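Lighting and working surfaces in a shared workroom
Project report, second term
Eilif Brekke, 8/29/23

1. Why I chose this room

My task was to study one room in the Dokbridge building and to say if the light is good enough for close work at a table. I chose the large workroom on the upper floor, which the students call Orkis. It is used many hours each day, and several people told me that their eyes become tired there.

2. Method

I visited the room 4 times, two times in the morning and two times after dark. I borrowed a light meter from the Aasen workshop and put it flat on the table, always at the same points. I also spoke with 8 users. The questions were short, because people wanted to go back to their work — this I understand well.

3. What I found

The ceiling is not covered. The beams, the duct and the pipes can be seen, and all is painted white or is in a light colour. My teacher thought that the beams would make strong shadows. I did not measure this in the morning, but in the evening the value under a beam was almost the same as beside it.

The fluorescent lights do not all follow one line. Some point along the room and some across it. At the best point I measured 1000 lux, and at the table nearest to the wall less than half of this. The users at that table were the same ones who complained.
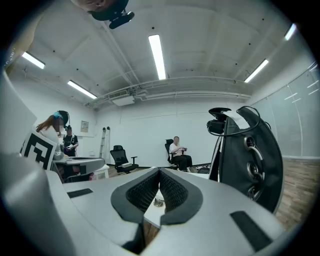
Figure 1. The workroom with its white ceiling, the fluorescent lights and the duct along the back wall. A woman in a headset leans over a grey tabletop at the left.

The grey tabletops are a good choice in my opinion. A white top from Dravow, which I tested for one evening, gave reflections that two of the users did not like.

4. Suggestions

The table near the wall should be moved closer to the middle of the room. If this is not possible, a small lamp with an arm can be fixed to it. I would like to measure again in November, when there is less daylight from outside.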